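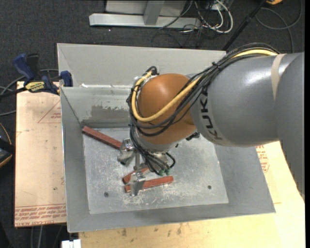
Junness Adult Reading Program
Progress report to the Duditz Fund
2020-02-05

Enrollment

We have 56 adults enrolled at the two sites, Irus Street and Ocampo. The target in the grant agreement was 50 by the end of January. Most of the new sign-ups came through the evening group at Ocampo, which moved to a later start time after learners told us they could not get there straight from work. Irus Street is steady. The morning group there is full and has a short waiting list.

Tutors

Eight tutors are active. Two who trained in August have since left, one for a full-time job and one who moved away. Jacobus Makhubela has taken over their learners for now and is carrying more hours than we planned. We would like to train replacements before spring.

Materials

The grant paid for 200 workbooks. All of them were delivered, though the level two books came three weeks late and we used photocopies until they arrived. Learners at level one say the print is too small in the back half of the book. We have passed this on to the publisher and have not heard back.

Attendance

Attendance dropped in December, as it did last year, and recovered in the second week of January. The Tuesday group at Irus Street is still below where it should be. Bus service on that route was cut, and we are looking at travel cards for learners who live past the end of the line.

Budget

Spending is within plan except for room rental at Ocampo, which is over by $200 for the period because of the later closing time. We ask to cover this from the printing line, which is underspent.

Next period

Midyear reading checks at both sites
Tutor training, dates to be set
Decision on travel cards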